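Stusesach Small Items Handling Program
Progress report to Brendden, period ending March

Work this period covered the sorting and cataloguing of small personal care items at the Cullevton workroom. The catalogue now stands at 908 entries. Intake of spectacle and contact lens accessories is complete; travel toiletries are about 200 entries behind plan and will be carried into the next period.

Labelling. The first 500 labels were printed on the matte stock approved in the original budget. Adhesion on frosted plastic was poor at the curved ends, so the label position in the Pastor procedure has been moved to the flat of the base. No change to unit cost.

Contact lens cases. These are recorded by body colour, lid type and number of wells. Colourless cases with cloudy lids have been the slowest to classify, as contents can be made out only in part with the lid closed. The procedure now requires a "contents uncertain" entry wherever a tool or other insert is seen through the lid but has not been checked by opening. Cases are logged closed first, then open.

Work surfaces. Striped multicoloured cloth remains in use as a table covering. Translucent items are harder to pick out against it than opaque ones, and a plain grey covering has been priced for comparison.

Expenditure. Consumables are within the $500 allocation. The unspent portion will be applied to storage trays, subject to your approval.

Next period: clear the toiletries backlog, re-label affected cases and issue the revised procedure. 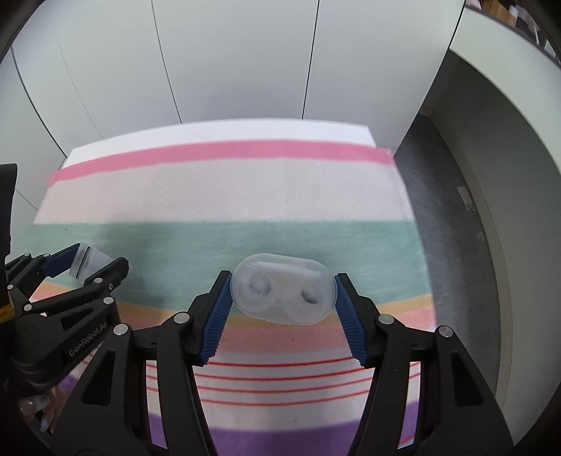 Tray quotes have been requested from two suppliers and will be forwarded with the April claim.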